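Who Wipes the Counter? A Cleaning Arm in the Brulley Kitchen

Project report, Work and Technology course, Starnden College
Tharushi Seneviratne and Sunil Hettiarachchi
Submitted 23/12/2024

1. What we set out to do

The staff kitchen at Brulley serves 327 lunches on a normal working day. In September its management signed up for a trial of a robot arm that would take over what the contract calls "surface reset": putting small items back where they belong and wiping down the prep counters between jobs. The supplier is Devside. The trial itself goes by the name Sauerland, and everyone in the building uses that word for the machine too, as in "is Sauerland on?"

Our assignment was to describe an automated task and what it changes for the people who used to do it. We picked this one because one of us had worked a summer in that kitchen and could get us through the door. We should say up front that we came in doubtful. We had both read the proposal, and it promises that staff will be "freed for higher-value work" without saying what that work is or whether it pays any better. We tried to be fair anyway. Where the machine did well we say so.

2. How we worked

We watched the kitchen during the trial period, which ran for 21 working days. We could not be there for all of it, so for the days we missed we relied on the logbook that hangs by the dry store. We talked to the six people on the kitchen team, most of them twice, once before the arm was switched on and once near the end. They asked us not to use their names and we haven't. We also had one long call with Devside, and they gave us a summary of their simulation results and an afternoon at a screen to look through them.

We did not get the raw data. We asked, and were told it would need to be cleaned up first. It had not arrived by the time we handed this in, so all the simulation numbers below are Devside's own.

3. The task before the arm

Wiping down was never one person's job. The first cook did it as she went, with a cloth over her shoulder. The dishwasher did the long counter when the racks were running and there was nothing to unload. The person on salads did her own board and the space around it, and did it again if somebody put a delivery box down there.

When we asked how long it took in total, people gave us very different answers and two of them laughed. It was mixed in with everything else. One of the cooks told us she uses the wipe-down to look at what she has left, what is running low and what needs to go back in the fridge. She had never thought of it as a separate thing until the proposal put it in a table with a number of minutes next to it.

We think this matters more than anything else in the report. The savings in the proposal depend on cutting the wiping out of the day and handing it over as one block. If it was never a block, the minutes don't come back as a block either. You get a few seconds here and there, and it's hard to see what anybody is supposed to do with those.

4. The simulation

Before the arm came to Brulley, Devside ran the job on a computer. Their summary lists 1342 simulated runs. A run starts with the arm near a counter and a few items on it, and counts as a success if the items end up where they should and the surface gets wiped.

The simulated kitchen looks good. The counter is white marble, there is a tiled backsplash and a faucet with a tall curved spout, and the cabinets have silver bar handles. It looks like somebody's nice home. Brulley has steel tables with dents in them and a floor drain that everybody steps around.
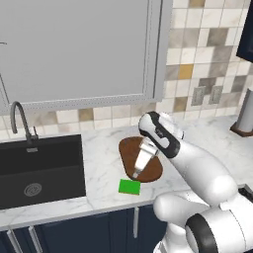 Figure 1. The arm over the cutting board in the simulated kitchen, with the green block near the front edge of the counter.

We asked Devside about the difference between the two rooms. The engineer on the call said the appearance of the counter is varied across runs and that the arm "doesn't care" if it is marble or steel. He may be right, and we are not qualified to say he's wrong. But looks were only part of our question. Steel gets greasy. Boards slide on it. In the runs we looked through, there was never a stack of containers waiting to be labeled, and there was never a person. We went through the whole folder we were shown looking for a person and did not find one.

That is a strange thing to leave out of a plan for a kitchen with six people in it. The summary has a line that says human presence will be "handled at deployment." As far as we could tell, this means that the arm stops when somebody comes close.

5. The arm in the real kitchen

It does stop. We want to give credit for that, as it was the thing the team was most nervous about. In the sessions we watched it stopped every time someone stepped over the yellow tape, and the logbook has no entry for anyone being touched.

The trouble is that it also stops when somebody walks past with a tray, and in that kitchen somebody is always walking past with a tray. After a stop it waits, then goes back to its starting position, then begins again. In the busy part of the morning we saw it start on the same counter over and over without reaching the far end. One cook finally leaned in, wiped the last stretch herself and went back to her onions. The system logged that as a completed reset. We asked Devside if the software could tell who had done the wiping, and it can't. It checks the counter with a camera and sees that the counter is clean.

So the completion rate in the weekly summary includes work done by hand. We don't know how much. Nobody was writing it down, and the team had no reason to. We suggested a tally sheet, and the kitchen manager said they had enough paper on the wall already.

In the quiet hour after lunch it was a different story. With the room mostly empty the arm did its job slowly and well. It picked up scrapers and sponges and put them in their tray. It did a better job along the back edge of the counter than people usually do. The dishwasher, who has a bad shoulder, said he would be glad to keep it for that hour alone. We heard this from him both times we talked, so we take it seriously.

6. What changed for the people

First, there is new work. Somebody has to clear the counter of anything the arm does not know how to handle, such as film wrap, knives or an open bag of flour. Somebody has to change the pad. Somebody has to press the reset button and write in the logbook. None of this is in the proposal. In practice it fell to the youngest person on the team, who told us he was picked because he is "good with phones."

Second, people moved differently. The tape took away a shortcut between the stove and the walk-in, and the longer way around goes past the dish area, where the floor is wet. By the second week most of the team were crossing the tape again and letting the arm stop. Management described this to us as a training issue. We think it's a floor plan issue. We walked both routes and would also have crossed the tape.

Third, and this is harder to pin down, people became careful about how they talked about their own work. In our first round of interviews they spoke freely about slow spells and small breaks. In the second round several of them made a point of telling us how busy they were. One said that once a thing has a number next to it, you had better be able to explain the number. No jobs were cut during the trial and we were told none would be. We asked to see that in writing and were told it was understood.

7. Limits of this report

We saw one kitchen for a short time. People act differently with two students standing by the fridge. One of us knew the team already, which helped us get honest answers and probably also made us lean their way. A longer trial might look better, since the team was still getting used to the machine, or worse, once the supplier's technician stops coming by every few days.

8. What we would ask for

If the trial is extended, we would limit it to the hour after lunch and drop the morning sessions. Wipes done by hand should be logged as done by hand. The setup work should be written into someone's job description and paid for. The promise about jobs should be put on paper and given to the team.

We would also ask Devside to put people in the simulation, carrying trays and in a hurry, and to run it again before quoting a success rate to anyone else. The engineer said this was on their list. He did not have a date for it.

Our interview questions and a sketch of the kitchen floor with both walking routes are in the appendix, which is available from the course office.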